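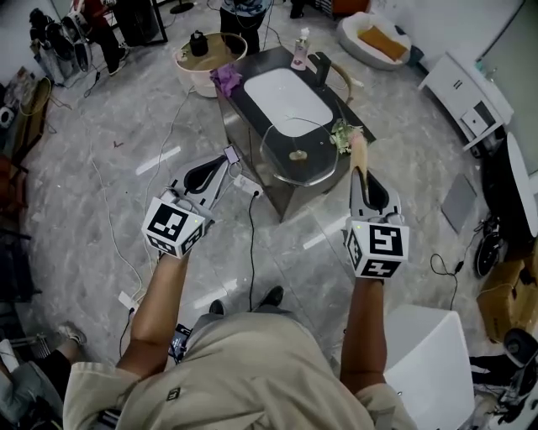 The Nolosbridge Quarterly, Issue 42

By the time Mushi's bath was due, the greenery had been laid on the corner of the tub, the purple cloth hung over the far side and the pump bottle with the pink label put by the tap, and still there was no cat. I had looked under the white cabinet twice (its drawer was open, so I looked in there too) and found only a small blue thing I'd lost in May. The orange cushion in the pet bed was empty, which I took rather personally. My aunt in Jidgate always said you should wave a feather and wait, so I took up the fluffy one and waited, oh, roughly 22 minutes, humming. Then something behind the tub sneezed.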